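February 23, 2023

Spent the day being outwitted by a gripper. The bench cell has two arms and for most of this week only one of them has been any use, the other having taken to closing with all the conviction of a wet handshake. Limivel want it picking again by the end of the month. I want it picking again so that I can stop dreaming about bolts.

Got in early, drank one coffee, spilled another. Started with the dull jobs from the December list, which I had been putting off on the grounds that they were dull. Bolts on both grippers first. Four on the bad one wanted checking and two of them turned further than I'd have liked, a good quarter turn each. Those are the same two I signed off as tight before Christmas, in my own handwriting, with a flourish. Thread lock on all four this time.

Then the fingers, wiped down and lined up again with the Mullero gauge, and then the camera at the wrist, which needed its view setting afresh after all that fiddling.

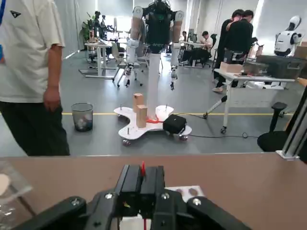
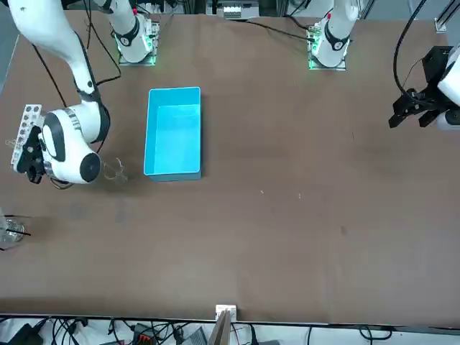 Afternoon

Ran the pick routine slowly, 24 goes, hand hovering over the stop button like a nervous parent at a swimming pool. It dropped 4. Yesterday I gave up keeping score, so I'm calling it progress. All the drops came with the arm at full stretch, and I suspect the cable is pulling on the wrist when it gets out there. More slack tomorrow, and a proper clip in place of the tie I put on as a temporary measure and then grew fond of.

Rang Dorbridge about spare finger pads. They have them, they are lovely people, and the pads will come when they come. The Hosoda manual says pads should be changed "as required" - thank you, Hosoda.

Wrote up the log before going home, for once. Bolts, gauge, camera, drops, pads. Left out the coffee. Must remember to take the good hex key home with me or it will be gone by morning, and I have just this minute remembered that it's still on the bench.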